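Kouris Bench: a practice world for robot arms, reviewed
By Kiprono Ondieki
January

The sales page for Kouris Bench says you can "teach your arm to wash up before you've bought the arm". I run a small workshop that fits second-hand arms for cafes and canteens, and dishes are most of what we get asked about, so I was always going to try it. I was also always going to be grumpy about it. Irneo, who make Bench, have been promising kitchens for a long time.

What you get is a download, a licence key and a library of household objects in simulated rooms. You pick a gripper, drop it in front of something, and either drive it by hand or run your own control code. The view I used most is the one from the wrist. There are 172 objects in the standard pack, and you can bring in your own if you have the patience. I had patience for one mug.

Setting up took me most of an evening. The installer wanted a newer graphics driver than mine, then complained about the new one. After that it behaved. The manual is thin and was plainly written by someone who already knew where everything was. The page on joint limits refers you to a page on safety limits, which refers you back again. 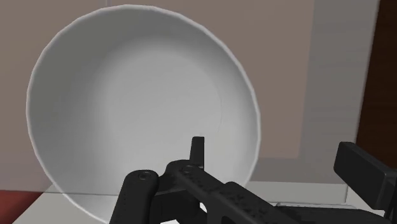

Bowls are where I spend my time with any of these packages, and where I usually lose my temper. A plate is flat and a cup has a handle, but a bowl has a thin edge, a wide belly and no obvious place to take hold of it. Bench lets you stand one on its side, as it might sit in a drying rack, and come at it from the wrist view with the fingers open. Fine, and a useful test. But look at the rim. It's built from short, nearly straight bits, plain enough along the top left and top right, and I want to know what the contact model is doing with those corners. If the collision shape is as coarse as the drawn one, the pad meets a flat where a real bowl has a curve. Irneo's notes say the two shapes are separate. They don't say how fine the hidden one is. The shading inside the bowl is decent, I'll give them that, and it matters if you're training on pictures.

The other trouble with the wrist view is how much of it the gripper takes up. The linkage sits right over the lower part of the bowl, and you're left guessing at the bit you most want to see. Real wrist cameras have the same problem, so you could call it faithful. I'd still like a switch to fade the fingers out while I'm setting up a grasp. Vellura's package has one. Vellura's package also costs more and crashed on me 4 times in a week, so take your pick.

Now the big claim. Irneo say that 1000 practice grasps in Bench will carry over to a real arm "with little or no tuning". I ran the full 1000 on the large bowl, overnight, and moved the result to our own arm, a tired Ditano with new pads. It needed tuning. It needed almost two days of it, mainly on grip force, where Bench had taught it to be far too polite. The approach angles did carry over well and I've kept them. That saved me some work, though nothing like what the page suggests.

Friction is one slider for the whole object. Anyone who has picked a greasy bowl out of a sink will see the difficulty. You can write your own surface file, and the manual gives this three lines.

Support was better than I'd feared. I wrote to them about the driver business at 9 in the evening and had a sensible reply before lunch the next day. I wrote again about the collision shapes and got a link to the notes I'd already quoted at them.

Would I pay for it? For a month, yes, if I had a new gripper to try and no bench space. I wouldn't take the yearly licence until they publish the contact details and sort out friction. If you've never handled a real arm, borrow time on one first, or you won't know which parts of this to disbelieve.

3 out of 5.

Comments

dunmore_j: Same here with grip force. Ours let go of everything for the first day. Did you try raising the object mass by hand?

Kiprono Ondieki: I did, and it helped a little with the plates. Made no difference on the big bowl.

PelhamCatering: Is there a version that does trays? We have no bowls at all.

tamsin r: Bit harsh on the manual, the second half is much better than the first.

dunmore_j: There's a second half?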